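Zaltville Portrait Guild: Spring Print Exhibition

The Guild is pleased to announce that entries are open for its spring print exhibition, to be held in May at the Grinberg Gallery. Members may submit up to 40 prints per studio, mounted and unframed.

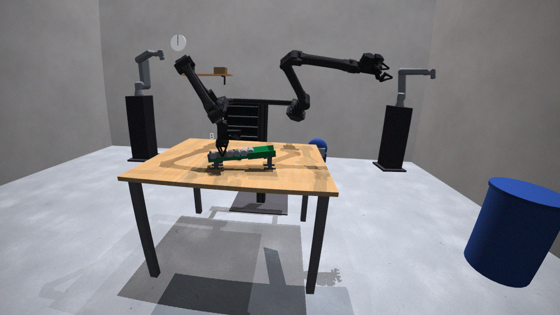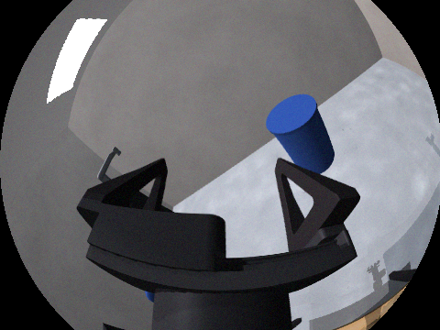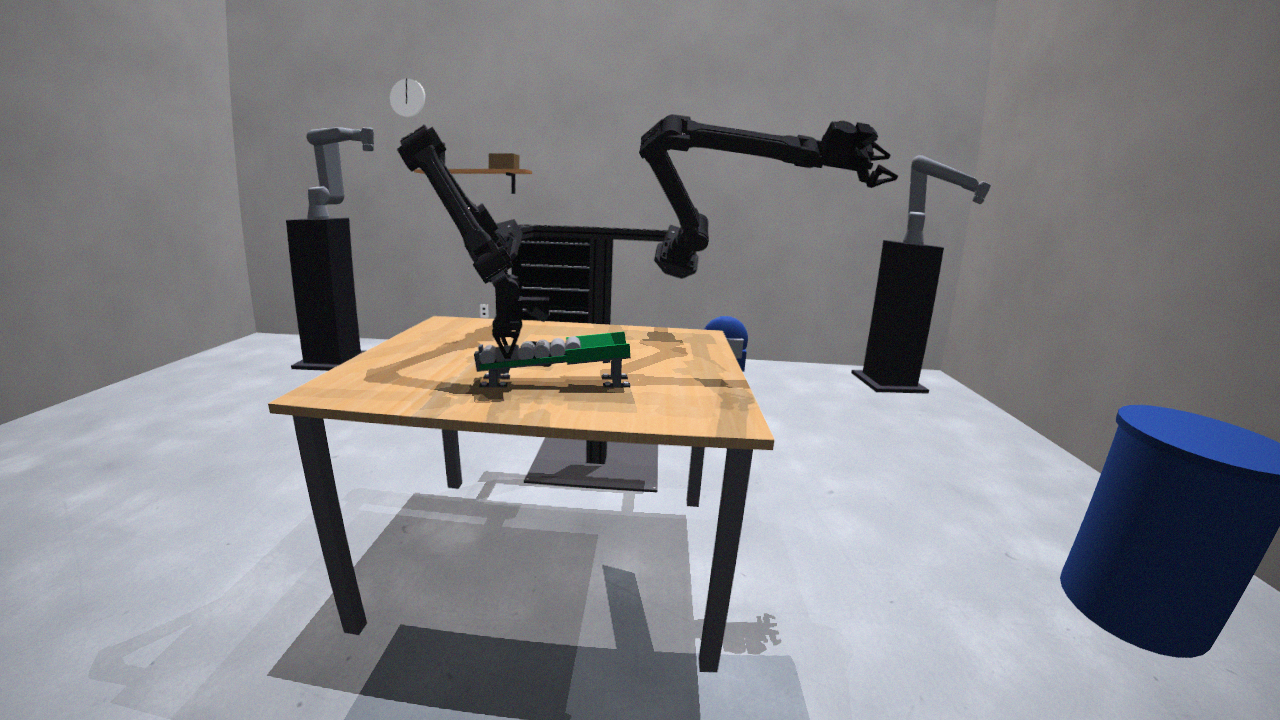 Judging will be led by Rozália Simon and Saqib Siddiqui. Last year's exhibition received 191 prints, and the selected work was seen by 1000 visitors. Entry forms are available from Lai-ching Lui at the Guild office. Family portraits must be accompanied by a signed release.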